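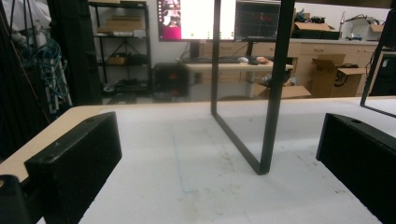
Storing couscous: jar or original packet?

k_rugemalira
7 August 2020
Packet was opened in March and kept folded over with a peg. I now find moths in the cupboard. Is glass enough, or does the lid matter more?

E.Begovic
The lid matters more. Larvae chew through thin plastic film and cardboard. Use a gasket or a tight screw thread. Freeze new grain for seven days first, which kills any eggs.

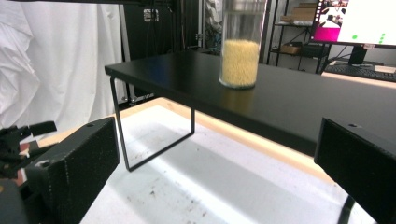 Pale yellow grains in a clear glass jar, lower half filled.

halliday71
Disagree on freezing. Three days is plenty for a small packet at a proper freezer temperature. Half-full jars are a poor idea too, as the air space lets fats go stale.

E.Begovic
Couscous has very little fat. You are thinking of wholemeal flour. Three days may do for 500 g, but not for a large bag.

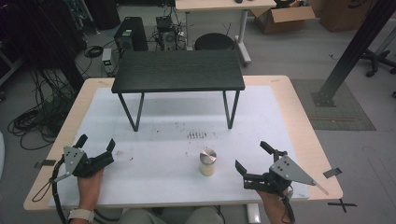 Plain push-on metal lids vary a lot. Test one by filling the tub with water and turning it over. If it drips, keep tea in it.

k_rugemalira
Noted. Will bin the old packet and freeze the next for seven.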